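The Birkel Box

When Elsie Stubbs moved into the upstairs half of the house on Wallin Street, she brought eleven cartons of books, a piano stool without a piano, and a small white box that she carried up by herself in her arms, like a cat that might bolt.

"Put that one anywhere?" asked Aqeel Mengal, who lived downstairs and had come up to help because he had heard the thumping and couldn't sit still through it.

"No, thank you," said Elsie. "That one has a place already."

It didn't, of course. She had only seen the apartment once, in May, with the landlord breathing on the stairs behind her. But she walked straight through the kitchen and into the front room, where the boards were bare and the sun came in low across them, and she set the box down on the floor and stood back. Then she moved it a hand's width to the left and stood back again, and Aqeel, who had grown up with four aunts and knew better than to say anything, went down for another carton.

The box had belonged to her grandfather, Roald Hedlund, who made it the winter he was out of work in Famham. He had meant it as a bread box. Her grandmother said it was too small for bread. He then said it was for letters, and her grandmother said who on earth writes to us, and so it went on for some weeks, over soup mostly, until it had been a button box, a box for the good scissors, and for one bad month a box for a hedgehog. In the end the family just called it the Birkel box, after the Birkel paint he had put on it, a pale creamy white that he bought cheap and was proud of for the rest of his life. He had one tin left over, and every chair and shelf in that house got a lick of it sooner or later.

What Elsie loved as a girl was the slot in the top. It was long and rounded at the ends, just wide enough for her fingers, and she used to lie on her stomach on the kitchen floor and post things into it: bus tickets, a feather, a note to her grandfather asking for a dog. He always answered. You had to wait until after supper, and then you opened the little door and there would be a slip of paper folded in half, in his square handwriting. The answer about the dog was "Ask me again when you are taller than the stove." She asked again, every birthday, and she still had those slips somewhere in the cartons, if the cartons could ever be got through.

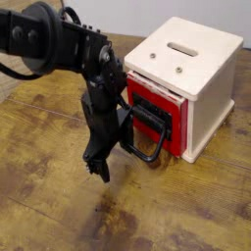

The white box on the floorboards, with the slot for letters on top.

By evening they had got as far as the kitchen shelves. Aqeel had gone home and come back with a pot of lentils, and behind him, a little out of breath, came Lovisa Skjelbred from across the landing, who had smelled the lentils and brought bread so as to have a reason. She was past eighty and wore her slippers everywhere, even to the bank. She lowered herself onto the piano stool, which squeaked, and looked around at all the cartons with great satisfaction, the way people do when the cartons are somebody else's.

"And what is that?" she asked, pointing with her crust.

So Elsie told them, and it took a long time, because she could never tell the part about the hedgehog without going back and explaining about the neighbor's wall, and you couldn't understand the wall unless you knew about the flood. Aqeel washed the bowls while she talked. Lovisa closed her eyes, and they thought she had fallen asleep, but when Elsie got to the slips of paper she said quite clearly, "And did you get the dog?"

"I got taller than the stove the summer he died," said Elsie. "So no. I never liked to ask anyone else."

It was quiet for a bit after that. Down in the street a boy was calling another boy in to eat. Lovisa got up, one hand on Aqeel's shoulder, and said it was late and her knees had gone home already without her.

Elsie slept badly, as you do in a new place, with the pipes talking and the light from the street coming in at the wrong side of the bed. In the morning she made coffee in a saucepan and drank it standing up, and it was only when she went into the front room to look for her shoes that she thought to crouch down and try the little door. She couldn't have said why. She had packed the box empty, with a sock in it to stop the door from rattling, and she had taken out the sock the night before.

Inside were two slips of paper, folded in half.

The first was in pencil, in a hand so neat it could have been printed. "The hardware store on the corner will deliver paint if you order before noon. I can help with the shelves. A. Mengal (downstairs)."

The second was on the back of a pharmacy receipt, and the letters leaned every which way. Elsie took it over to the window to read it.

"My nephew Vidar Midtbø keeps dogs out past the mill. There is a brown one nobody has come for. She is not pretty but she has manners. I told him you are taller than the stove. L.S."

Elsie read it again, and then she sat down on the floorboards next to the box, in her nightgown and one shoe, and laughed until she had to wipe her face with her sleeve. When she could see properly she went looking for a pencil. It took her the better part of an hour and three cartons to find one, and by then she had also found the good scissors, her grandfather's reading glasses and half a packet of ginger cookies. She ate two of those while she thought about what to write.

She folded her answer once, the way he used to, and pushed it through the slot. Then she put on her other shoe and went across the landing to tell Lovisa there was mail.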